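Sacos de plástico para tudo: a promessa da Ploton de poupar comida em casa

A conta é simples e por isso desperta desconfiança
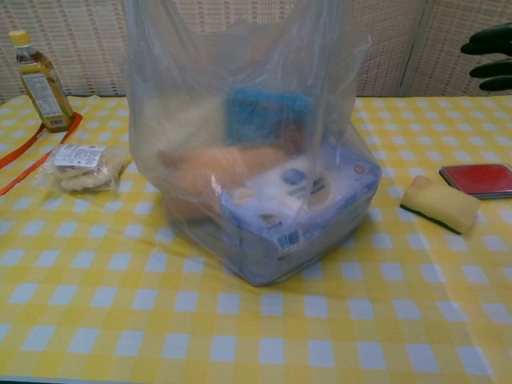
A Ploton começou a vender, em dezembro, uma linha de sacos transparentes que, segundo a empresa, prolongam a vida dos alimentos secos e evitam que acabem no lixo. O folheto fala em poupar até 400 euros por ano a cada família. Não diz de que família se trata, quantas pessoas tem nem quanto gastava antes.

Pedimos à marca o estudo que sustenta o valor. Recebemos um resumo de 6 páginas, assinado pela consultora Silura, com quadros sem fonte e uma nota de rodapé a remeter para "dados internos". O inquérito foi feito pela internet a cerca de 2.000 clientes da própria Ploton, gente que já tinha comprado os sacos e a quem se perguntou se estava satisfeita. Estava, claro.

O resumo compara ainda o desperdício "declarado" antes e depois da compra. Quem respondeu teve de se lembrar do que deitara fora meses antes, sem pesar nada e sem guardar registo. Não houve grupo de comparação. Também não se sabe quantos abandonaram o inquérito a meio — a Silura remeteu a pergunta para a Ploton, que a devolveu à Silura.

Há depois a questão do plástico. A empresa garante que cada saco pode ser reutilizado, mas as instruções recomendam a troca ao fim de cinco utilizações, ou mais cedo se houver rasgões. Uma casa que siga o conselho à letra compra embalagens novas com bastante regularidade, e essa despesa não aparece nas contas da poupança. O destino dos sacos usados fica resumido numa frase: "consulte o seu município".

A concorrente Gridell, que vende caixas rígidas para o mesmo fim, apressou-se a criticar os números. Convém lê-la com igual cautela, pois a sua campanha de outono prometia "metade do desperdício" e nunca explicou metade de quê.

A Ploton diz que publicará dados completos na primavera. Até lá, os sacos continuam à venda nas lojas Mekonnen, com o valor da poupança impresso na frente da embalagem e a ressalva, em letra bem mais pequena, no verso.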